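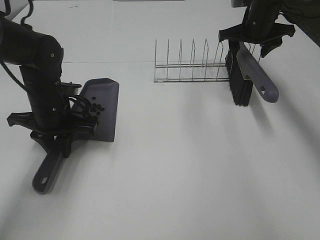 What is in this dataset?

Recordings of two robot arms working with a dustpan and a hand brush on a white table, collected as examples for training and testing imitation learning policies. Each example is one attempt, saved with video, joint readings and a short written label.

Surgate Sweep, data card

Summary

The set holds 3000 attempts, all driven by people through a leader-follower rig. Operators sat beside the table and moved both arms at once. The sweeping examples are the largest part. A smaller part covers picking up and handing over other tools, and it uses the same file layout so both can be loaded with one script.

A dish rack is on the table in many sweeping attempts. We kept it there on purpose: a policy trained on a bare table tends to plan straight paths, and we wanted examples where the brush has to work close to something it should leave alone.

How an attempt was recorded

The operator starts with both grippers open or already holding the tools, depending on the task code. An attempt ends when the operator presses the foot pedal or after 60 seconds. Attempts that run out of time are kept and marked "timeout".
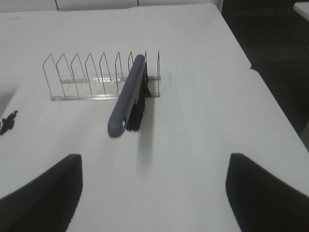

The pedal press also writes the success flag, so the flag is the operator's own judgment at that moment. A second person checked the flags later and changed the ones they disagreed with. Both values are in the file, under flag_op and flag_review. If you only want one, use flag_review.

Contents of each attempt folder

- Video from a fixed camera and from the wrist cameras, one file per view
- Joint positions and gripper openings for both arms
- Task code and a one-sentence instruction
- meta file with operator number, session and flags
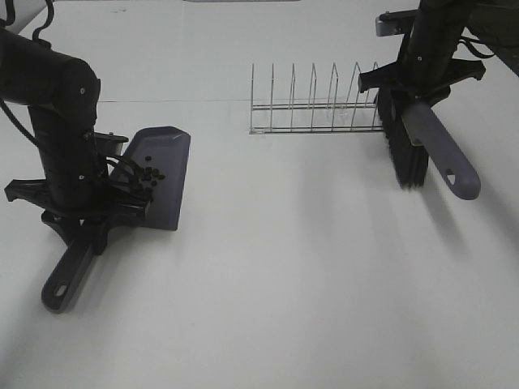
Known problems

Wrist views are often blocked when a gripper is close to a tool. We did not remove these stretches. Focus is also soft at short range, and a policy that depends on the wrist view alone will have trouble there.

The small black pellets used as debris were not counted before or after an attempt. Do not use this set to measure how clean the table got.

In 5 sessions the clock on one wrist camera drifted. Those sessions are listed in drift.txt — the offset is given but not applied.

Splits

Train, validation and test are split by session, so no session appears in more than one. The test split has 3 operators who appear nowhere else.
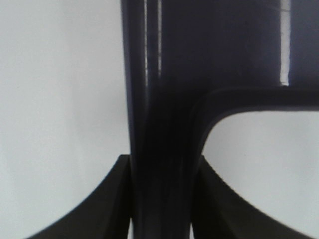

Drurnell Manipulation Group — Data Collection Team

Questions about the recordings go to Tormod Rønning. Please give the session number and the attempt number. Corrections to labels are welcome and go into the next release, planned for November. The loader scripts are kept separately in the Flarbridge repository, with their own README.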